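Forum > Front End > Performance
Thread: Product images shifting layout on mobile, lazy loading or CSS?

gridlock_jn
Posted 8 Aug 2023
I maintain a small store for a cycling and gym accessories shop. It runs on Temix with the stock Bolon theme, lightly modified. Category pages have 25 products each, single column under the phone breakpoint. Desktop layout is stable. On a phone the page jumps every time an image comes in, and the "Add to cart" button moves under your thumb.

What I have done so far:
- loading="lazy" on every product image
- max-width: 100% and height: auto in the stylesheet
- images recompressed, the average is now 121 KB

None of it changed the jumping. Is this a lazy loading problem or a CSS problem?

pellworth
Neither, as such. Do your image tags have width and height attributes? Without them the browser reserves no space until the file header arrives. height: auto is fine, but it needs the ratio from the attributes to work with.

gridlock_jn
No. The theme strips them on output. I assumed that was deliberate, for responsive layouts.

pellworth
It was common advice years ago. Current browsers compute an aspect ratio from the attributes and apply it before the image loads. Put them back and keep your CSS as it is.

ostrander_k
I would skip the attributes and set aspect-ratio: 1 / 1 on the wrapper, with object-fit: contain on the image. Product photos from suppliers never have the same proportions. With attributes you get a stable page but ragged cards.

pellworth
That works for a category grid. It does not work on the product page, where he presumably wants the real proportions. Attributes cover both cases and you can still override the ratio in the grid.

ostrander_k
If the platform strips attributes, he has to patch a template either way. One CSS rule is less to maintain than a template patch that the next theme update overwrites.

mtreadle
Check your first row as well. You said lazy on every image. The ones visible on load should not be lazy, the browser delays them until it knows the layout. On a Shahbazi-hosted site I looked after in July, removing lazy from the top image made more difference to the loading time than all the compression we had done. It does nothing for the shifting, so treat it as a separate fix.

gridlock_jn
Understood. The stripping happens in a filter in the theme, line 211 of the media helper. I can override it in a child theme, so updates will leave it alone.

ostrander_k
Then I withdraw the maintenance argument. I still want the wrapper ratio in the grid.

brakow_user
Same theme here, different platform (Brakow). Watch the font too. After we fixed the images there was still a small jump when the web font replaced the fallback and product titles wrapped to another line. We set a minimum height on the title block. Crude, but it holds.

pellworth
A fallback font with size-adjust is cleaner. A minimum height leaves a gap under short titles.

brakow_user
It does. We decided we could live with the gap.

gridlock_jn
Results on the test copy. Attributes restored through the child theme, wrapper ratio in the grid only, first two images set to eager. Image shifting is gone on both page types. I have not touched the font yet, there is still one jump in the gloves category, where the titles are long.

I also found 17 products whose stored dimensions do not match the file, left over from an old import. Those come out stretched on the product page and need their metadata regenerated. I will run that on the test copy first and post the child theme override once I have cleaned it up.

Jalen Nakamura
Front end, mostly retail

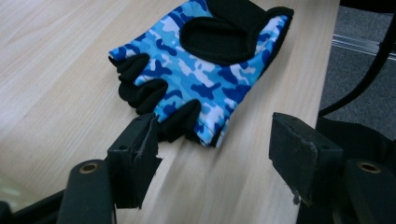 One correction to the above: the override has to load after the theme's own media helper, otherwise the filter strips the attributes again. I had the priority wrong on the first attempt and the output was unchanged. If yours looks the same after patching, check the hook order before you clear any caches.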